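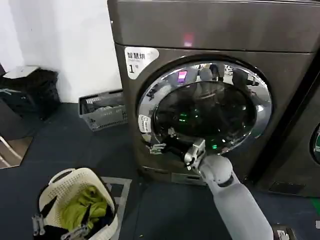
To: equipment-planning list
From: Carol Wragg, Office of Capital Planning, Sheehan Residential Services
Date: Mon 20 April
Subject: Re: Laundry handling equipment, request for comments before the budget closes

Dear colleagues,

Thank you to those who replied to the first circulation of this request. Tarek Kamel's message raises points that other sites have also put to me by telephone, and I am answering it on the list so that everyone is working from the same information. His message is quoted in part, with my replies below each passage.

Tarek Kamel wrote:
> The draft budget line is for two dual-arm units, one at Drirkia and
> one at Kuma. Our site can support the purchase in principle. However,
> the draft treats the machines as if they were the whole cost. When we
> bought the folding tables we learned that the floor work, the power
> and the staff hours came to nearly as much as the tables did. I would
> ask that these be set out before we are asked to sign.

This is a fair request. The draft was prepared from the supplier's quotation and did not include site costs. The revised version will carry four separate lines for each site: the unit itself, site preparation, staff training, and the annual service agreement. Site managers will be asked to confirm the second and third lines, as my office cannot estimate them from here. Please use the planning sheet that went out in February. Do not use the older sheet, which has no column for recurring costs.

> The quotation from Flaltadov lists the hands as a separate item from
> the arms. Are we free to buy the arms now and choose the hands later?
> Two of my staff feel that a simple two-finger gripper would be enough
> for moving clothing, and would be easier to keep in repair.

The arms and hands are priced separately, and the supplier will hold the arm price if the hands are ordered in the same fiscal year. I would advise against splitting the order unless a site has a firm reason. The work under consideration is front-door loading: taking mixed clothing from an open basket on the floor and putting it into the drum through the round door. Jointed fingers have been specified for this on the advice of our maintenance group, who wish one hand to be able to hold the edge of a garment while the other hand is at the rim of the door. If your staff believe a two-finger gripper can do the same work, I would welcome a short written case. It should state the types of garment considered, and it should include dark items, as these are the ones most often reported as left behind in the basket or caught at the door.

Spare fingers are not covered by the service agreement. Each site should budget for one spare set per hand. The part number in the quotation is 2307, and orders that leave the number off have been delayed in the past.

> We have washer-dryers standing side by side with almost no gap. Can a
> unit serve more than one machine, or do we need to plan one per
> machine? The answer changes our figures a great deal.

One unit may serve adjoining machines, provided that the doors are of the same size and height and that each door can be opened fully without striking the arm. Sites should measure the following and enter the results on the planning sheet:

Height of the lower edge of the door opening from the floor
Width of the door opening, measured inside the rim
Clear floor space in front of each machine with the door open
Distance between the centers of neighboring doors
Position of any crates, bags, mats or furniture normally kept beside the machines

The last item has been overlooked in several returns. Laundry rooms are working rooms, and a drawing that shows a bare floor is of little use to the people who must plan the reach of the arms. Please record the room as it is used on an ordinary day. If a crate of folded clothing is always kept next to the washer, draw it there. If it can be moved permanently, say where it will go.

Mats deserve separate mention. A basket that rests partly on a mat and partly on the floor does not sit level, and the supplier has asked us to state in advance whether mats will be present. Sites may keep them, but the decision should be made before installation and then left alone.

> On reflective surfaces, we were told by a neighboring organization
> that polished door rims and dark glass had caused them trouble. Is
> this a known problem, and who pays if the machines have to be changed?

The supplier has been asked this in writing. Their reply is that chrome rims and tinted glass do produce reflections of the room, including ceiling lights and indicator lights, and that these are dealt with during setup at each location. They do not require customers to replace machines. I have asked that this statement be written into the purchase terms, and legal services will confirm the wording. No site should budget for new washers on this account. Sites that plan to replace washers for other reasons should do so before setup is carried out, as a second visit would be charged.

> Finally, what do we tell the laundry staff? They have heard that
> equipment is coming and they have not been told what it will do.

Staff should be told plainly that the request covers loading only. It does not cover sorting, folding, stain treatment or delivery to rooms, and there is no budget line for any of these in the coming year. An operator will be present in the room whenever a unit is running. The hours for that operator must appear on the planning sheet as staff time and may not be shown as a saving. I have returned 2 sheets on which this was done incorrectly.

I would also ask managers to invite at least one member of the laundry staff to review the sheet before it is sent in. They know which garments tangle and which door catches, and how full the baskets are when they arrive.

A note on volumes. Drirkia has reported 1252 loads for the last quarter. Kuma has reported 114, which I take to be a count for a single week. I would be grateful if Tarek would confirm the period so that the two sites can be compared on the same basis. The board will not consider a request in which the sites report over different periods, and I would prefer to correct this now.

Items still open:

1. Confirmation of the reporting period for Kuma.
2. Door and floor measurements from both sites.
3. Electrical survey at Drirkia. The survey should cover the wall behind the washers as well as the wall by the entrance.
4. Wording on reflective surfaces, with legal services.
5. A written case for the two-finger gripper, if one is to be made.

Replies on items 1, 2 and 5 should come to me directly, with a copy to the list. Questions about the service agreement may be sent to the purchasing desk. Please keep the present subject line so that the archive stays in order, and trim quoted text to the passage you are answering.

Sincerely,

Carol Wragg
Office of Capital Planning
Sheehan Residential Services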